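**1/** Good morning, map people! A couple of you asked what I've been up to since I went quiet in November, and the answer is islands. Specifically the Baltau group, and the very simple-sounding question of how many islands are in it. Get a coffee, I do go on a bit.

**2/** If you look up Baltau in the old Drimer atlas (the big green one, which I love dearly and which has ruined two of my bookshelves) you'll find 383 islands. If you look in the Harkdale gazetteer, the one the schools use, you'll find 282. Same group, same sea, and the two books came out within a few years of each other.

**3/** That's 101 islands' difference, and I would like to say up front that none of them sank. I did get asked! By my own nephew!

**4/** So the first thing to know is where each book draws the line around the group. Drimer runs it all the way north across the Kaczmarczyk Strait and scoops up the whole string of little rocks on the far side. The gazetteer stops in the middle of the strait and gives those rocks to the mainland, where they've been run from for administrative purposes for as long as there's been any administration to speak of.

**5/** You can argue it either way, and people do. The rocks are the same stone as Baltau, the same birds nest on them, and the old sailing directions always took them together. But if you live out there and need a fishing permit, you go to the mainland office. Well, if you lived out there. You'd be very lonely and quite damp.

**6/** Mitsuko Kaneko, who knows more about sailing directions than anybody I've ever met, wrote me the loveliest long letter about this. Her view is that "the Baltau group" on the early charts was only ever a label put wherever there was empty paper to print it. The engraver needed a gap. The gap was in the strait. And then everybody downstream read the position of the lettering as if it meant something!

**7/** I've gone back and forth over that for weeks and I think she's right about at least two of the charts. The third one has the lettering curved, and it curves around the northern rocks like an arm around a shoulder, so I don't know. I want that one to mean something.

**8/** Anyway, the strait accounts for a good chunk of the difference but nowhere near all of it. The rest is tides. Drimer counted anything that had ever been drawn as dry land. The gazetteer only counts what stays above water at high tide, and there's a whole shelf on the east side where you can have one island at breakfast, five by lunch and one again when you're washing up.

**9/** My favorite is a place called the Long Table. On the Drimer plates it's seven separate islands, each with its own tiny name in italics. In the gazetteer it's one island with one name, and the seven little names are down in a footnote. I'm very fond of a footnote but I did feel for them.

**10/** Maxine Kereama asked under my last thread whether there's an official definition of an island that would settle it. There are several, dear Maxine, and that's the trouble. Some people want it naturally formed. Some want it to have something growing on it. One old surveyor's rule I came across wanted enough grass for a sheep, and doesn't say what size of sheep.

**11/** Then you get the political side, which is gentler here than in a lot of places, thank goodness. Baltau is a dependency of Harkdale, so it has its own council and its own stamps but it doesn't send a delegate anywhere. Which means that on some lists of territories it gets its own line, on others it's folded into Harkdale, and on one list I found it's there twice.

**12/** Twice! Once under B and once under H, with a different total each time. I wrote to them. They were very nice about it and said they'd look into it, and I check every few days like I'm waiting on test results.

**13/** Population is easier, because only four of the islands have anybody living on them year round. The last count I have is 881 people, and the figure is from the council's own returns, so I'm happy with it. Every book agrees on the four. It's almost restful.

**14/** What they don't agree on is which continent those 881 people belong to, ha. Drimer puts the group in one region because of the sea floor. The gazetteer puts it in another because of language and where the ferry goes. Lindsay Ruddock taught out there for years and tells me her class used to be given both maps and asked to color Baltau in, and half the room would leave it white.

**15/** Next I'll get back to the footnotes.

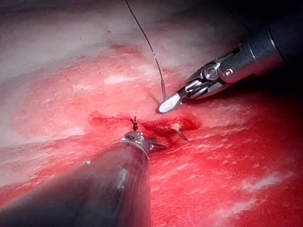 *Robotic surgery: an incision being closed with dark suture thread.*

**16/** Right, footnotes. I've been putting together my own list, with a column for every source, so you can see which book counts which rock. It's a spreadsheet and it's ugly, but every row has a note in plain words. "Counted by Drimer, dry at low tide only." "Name appears on the second chart, missing from the first." That sort of thing.

**17/** Trudy Faulkner has been checking the spellings for me, which is a saintly job, as there are rocks in there with four or five versions of the same name depending on who was holding the pen. We decided to put the version people on the islands use first and all the others after it in brackets. Some of the brackets are longer than the island.

**18/** Where I've landed for now, for anyone who only wants a number to put in a quiz or a school project: say 282 if you mean land that's above water at high tide on the Baltau side of the strait, and 383 if you're following Drimer, and please, please say which one you're following. I'd hug you for it.

**19/** Mereana Pryor has promised me copies of the harbor notes from the south end, and I'm told there's a hand-drawn sheet in with them that shows the Long Table with *nine* names on it. Nine! I had only just made my peace with seven.

**20/** If any of you have an older Drimer than mine, could you look at the Baltau plate and tell me if the northern rocks are tinted the same color as the main group? Mine has faded so badly up there that I've been tilting it at the window and changing my mind. A phone snap is fine, and daylight is better than a lamp if you can manage it.

**21/** I'll put the spreadsheet up once Trudy's through the letter M. She's on G. Replies are open and I read all of them, usually around 6 in the morning with toast, so forgive the crumbs.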